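6 April 2023
Pavar drawing editor – connector lines and the new snap code

Long morning with the connectors, so I'm writing it all down before lunch pushes it out of my head. Kuldeep, most of this is for you, as you'll be picking up the routing side while I finish the file import, but anyone on the Grilside branch should probably read the part about saved files.

Started from the complaint we've had sitting in the list for ages: you connect two boxes, move one of them, and the line comes along nicely, but when you undo the move the line stays where it was. I had always assumed the undo stack was losing the second step. It isn't losing anything. The move and the reroute are both recorded, but they go in as separate entries, and the reroute gets recorded first. So undo puts the line back, then puts the box back, and putting the box back fires another reroute using the old anchor. Poor thing never had a chance.

What I did was wrap both into one group entry and turn off the reroute listener while the group is being played backward. It's a small change, 22 lines with the comments, and I'm fond of it already. Tried it by hand with two boxes, then with a box that has connectors on all 4 sides, then with a box inside a group inside another group. The first two behave. The nested one still leaves a line hanging if you undo right after ungrouping, and I haven't worked out why. I suspect the listener gets attached again when the group breaks apart, but that's a guess and I'd like somebody to look at it with fresh eyes.

Then the snap distance. We had it at 8 and it always felt a bit grabby to me, especially zoomed out, where you'd try to set an arrowhead down beside a box and it would leap onto the edge like a puppy. I've dropped it to 5, measured on the screen and no longer on the page, so it feels the same at every zoom level. Please play with it for a day before you tell me it's wrong! If you really can't stand it, the value is in the preferences file under the connector section and you can set your own.

Saved files: the old format stores the anchor as a side plus an offset, and the new one stores it as a point within the box. Opening an old drawing converts it quietly. Going back the other way does not work, so please don't save over anything in the shared Semwal folder until everybody has the new build. Make a copy first. I say this as the person who flattened the floor plan samples last August and spent an evening redrawing doors. 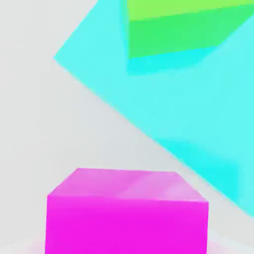

Speed is fine, I think. I opened the big Skastlow drawing, which has 1,234 connectors in it, and dragged the title block back and forth for a while. There's a hitch when you first pick it up and then it's smooth. The hitch was there before my changes too – I went back to the old build to make sure – so I'm leaving it alone for now. My hunch is that we build the whole neighbor table on the first mouse press, when we could be doing it as the drawing loads.

Still to do on my side: the nested undo problem if Kuldeep doesn't get to it first, the help page for connectors (it still describes the old menu, with the two commands we merged), and a better cursor for when you're over a valid anchor. The little cross we use now is the same one as the crop tool, and I keep thinking I've picked the wrong tool.

Build is in the usual place. Kuldeep, the undo change is all in the group entry file, start from the bottom and read up, it makes more sense that way round.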